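Can a machine sort and pack small stuff yet?
groteo42

I pack work gloves at home and my wrists are shot. Is there anything I could buy that does it for me?
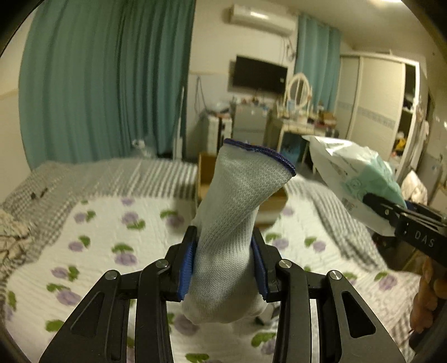 Isauro Quezada

Not yet, I'd say - knit gloves are floppy, and getting one picked up by the middle is the easy part. Getting it flat and into a bag is where I'd still bet on you. Ask again in May!

udon100

no. get a wrist brace, mine was 30 bucks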